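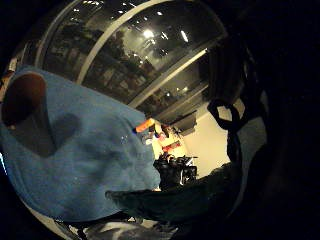 Figure 2. Evening condition, Erno flat.

3.2 Light and sleep diary

Each household kept a paper diary for 12 nights in November. Participants wrote down the time when the last lamp was switched off, and whether the curtains were closed — many forgot the second item. We received 1,364 entries. Those without a clock time were removed before the analysis. The diary form follows Veloso and Crabtree, with small changes in the wording.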